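3 Material und Methoden

Die Untersuchung wurde an einer Umwälzpumpe mit variabler Drehzahl durchgeführt (Typ Rukard, Hersteller Treltico). Sie gehört zu einem privaten Freibecken mit Skimmer und Sandfilter.

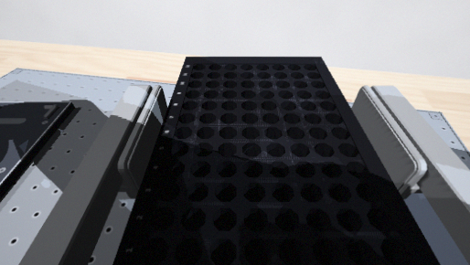 Abb. 3: Simulierte Ansicht eines schwarzen Racks mit 96 Positionen (8 × 12).

3.1 Betriebsweise der Pumpe

In der Literatur wird die Energieersparnis von drehzahlgeregelten Poolpumpen meistens nur aus der Kennlinie berechnet. Wir haben dagegen den Verbrauch im laufenden Betrieb gemessen, und zwar mit einem Zwischenzähler der Marke Lumenta, welcher direkt vor der Pumpensteuerung eingebaut war. Verglichen wurden 3 Betriebsweisen. In der Betriebsweise A lief die Pumpe mit der Nenndrehzahl und wurde durch eine Zeitschaltuhr ein- und ausgeschaltet. In der Betriebsweise B lief sie ohne Unterbrechung mit 2000 Umdrehungen pro Minute. In der Betriebsweise C wurde die Drehzahl nachts abgesenkt und für die Rückspülung von Hand erhöht.

Der Wechsel zwischen den Betriebsweisen erfolgte immer am Sonntag, nach der Rückspülung des Filters. Damit wollten wir vermeiden, dass ein schon belasteter Filter eine Betriebsweise benachteiligt. Insgesamt liegen 2447 Betriebsstunden vor, die in die Auswertung eingegangen sind. Die Stunden der Inbetriebnahme im April sind darin nicht enthalten, denn zu dieser Zeit wurde die Saugleitung noch zweimal entlüftet.

3.2 Wasserproben

Eine niedrige Drehzahl ist nur dann von Nutzen, wenn die Wasserqualität dabei erhalten bleibt. Aus diesem Grund wurden 70 Wasserproben genommen, jeweils um 7 Uhr morgens und vor der ersten Benutzung des Beckens. Die Entnahmestelle lag gegenüber der Einlaufdüse, in Armtiefe. Freies und gebundenes Chlor sowie der pH-Wert wurden sofort am Beckenrand bestimmt. Für die Trübung und die Oxidierbarkeit wurden die Proben gekühlt in das Labor gebracht und noch am gleichen Tag gemessen.

Das Flockungsmittel (Viltex, flüssig) wurde in allen Betriebsweisen in derselben Menge pro Tag dosiert. Diese Festlegung ist nicht ganz unproblematisch — bei einem kleineren Volumenstrom verweilt das Mittel länger vor dem Filterbett, und die Flocken können dort grösser werden. Wir haben sie trotzdem beibehalten, weil eine Anpassung der Dosis den Vergleich noch schwieriger gemacht hätte.

3.3 Auswertung

Der Energiebedarf wird in dieser Arbeit auf das umgewälzte Volumen bezogen und in Wattstunden pro Kubikmeter angegeben. Der Volumenstrom wurde mit einem Ultraschallgerät an der Druckleitung ermittelt. Bei sehr niedrigen Drehzahlen war das Signal nicht immer stabil, daher wurden Werte, bei denen das Gerät eine Warnung ausgab, verworfen und nicht interpoliert.

Für die Trübung wurde der Median je Betriebsweise gebildet. Proben nach starkem Regen sind in der Auswertung mit einem eigenen Merkmal gekennzeichnet und werden im Abschnitt 4 getrennt behandelt. Der Differenzdruck am Filter wurde einmal täglich abgelesen; er dient als Hilfsgrösse und geht in die Berechnung des Energiebedarfs nicht ein.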